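# Why some things are easy to see and some are not

Last updated February 1, 2026

Everything on a table is seen by means of light. Light leaves a lamp or the sun, hits an object, and then one of three things happens to it. It can bounce off (reflection), it can be soaked up (absorption), or it can pass through (transmission). Most objects do a mixture of all three. The mixture decides what the object looks like.

**Opaque** objects let no light through. Wood, thick card and most cloth are opaque. They have a colour, and they cast a dark shadow.

**Translucent** objects let some light through but scatter it in all directions. Greaseproof paper is translucent. A lamp behind it shows as a bright patch with no sharp edge.

**Transparent** objects let light pass nearly straight through, so the things behind them can be seen clearly. Window glass and clean water are transparent.

A table with ordinary things left on it will usually have all three kinds. A yellow flower is opaque, and so is a purple cloth or a white telephone. A drinking glass is transparent. It can stand in the very middle of a light wooden table and still be harder to find than a small yellow box near the side. 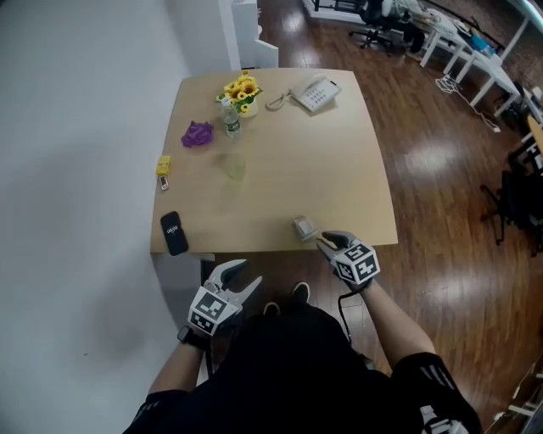
**Why can you see a clean glass at all?**

Glass reflects a small part of the light that hits it, and it bends the light that goes through. The bright lines on the rim and the bent shapes behind it are what your eyes pick up.

The bending is called refraction. Light travels more slowly in glass than in air, and it changes direction when it crosses from one to the other at a slant. A curved surface bends it by different amounts in different places. This is why a straight pencil behind a round glass looks too wide, or broken, or in the wrong place.

## Test it yourself

You will need a torch, a sheet of white paper, a plastic tumbler, a piece of greaseproof paper and a book.

1. Make the room dark.
2. Stand the white paper upright against a wall.
3. Hold the torch 50 cm from the paper and switch it on.
4. Put each object in the beam in turn.
5. Write down whether the patch on the paper is bright, dim or dark.

The tumbler gives a bright patch with darker lines at its edges - those are the places where light has been bent away. The greaseproof paper gives a dim patch. The book gives a shadow.

Do not shine the torch into anyone's eyes.

Next sheet in the Halledel series: shadows and how long they get in October.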